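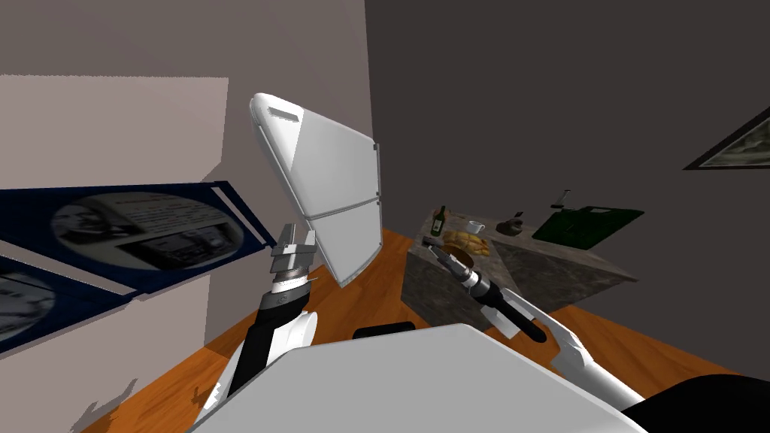
Ticket opened by Vija Paulauskas, Lekcombe radio room, April 14, 2026. The Plimero receiver loses the practice Morse beacon after 10 minutes on the air. It started when we went back to the original tuning coil. Audio fades, then there is only hum. For the wall behind the set I want the same look as the dark navy posters on the left wall, with one big round photograph on each, so please also send the Raudsepp portrait scans when this is closed.

Reply from Cundon bench: Check the heater voltage at the socket first. Does the signal come back if you retune?

Vija: Heater is fine. Retuning up 2 kHz brings it back, then it wanders again.

Cundon bench: Sounds like drift in the oscillator. Swap the 50 pF capacitor next to the coil and leave the set on for an hour before testing.

Vija: Swapped it. Still drifts, but slower. I also found a dull solder joint on the ground side of the coil and redid it. Held the beacon for 22 minutes, then I had to lock up.

Cundon bench: Good. Run it for a full afternoon and write down the dial reading each time you retune. Leaving the ticket open. Portrait scans are in the shared folder under August.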